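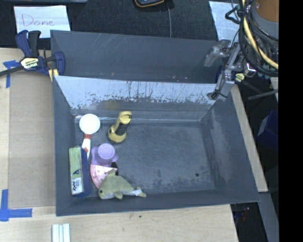

Photo: Clulley Robotics Club

Clubs > Robotics > Newsletter > July

Bin Night Moves to Friday

July — by the club newsletter desk

The bin-picking team has now logged 3193 attempted grasps for the Stoltholm Challenge, a contest in which a robot arm moves household clutter from one bin to another and students learn new ways to sigh. Of the last 161, the less said the better until the next issue.

The current practice set includes a plush dolphin, a slice of pink watermelon and a purple thing with wavy edges that has started more arguments than the wiring. The dolphin is a club favorite. The long box is not — it lies flat against the wall, and the gripper fingers want a gap that isn't there. Both bins are dark gray and have the scrapes you would expect on club property.

Stoltholm rules allow four students per team and four minutes per run. Our two teams, Marchuk and Flandia, share one arm and do not share snacks. Marchuk favors slow, careful approaches from above. Flandia favors speed, and has been asked to favor it a little less near the walls.

Sessions now start at 6:30 p.m. on Friday. Please check the clamps before you power up, leave the blue tape on the table where it is, and write your run totals in the log before you go home. "Pretty good" is not a total.

Contact the Clulley Robotics Club at the front office | © Clulley Robotics Club | Back to top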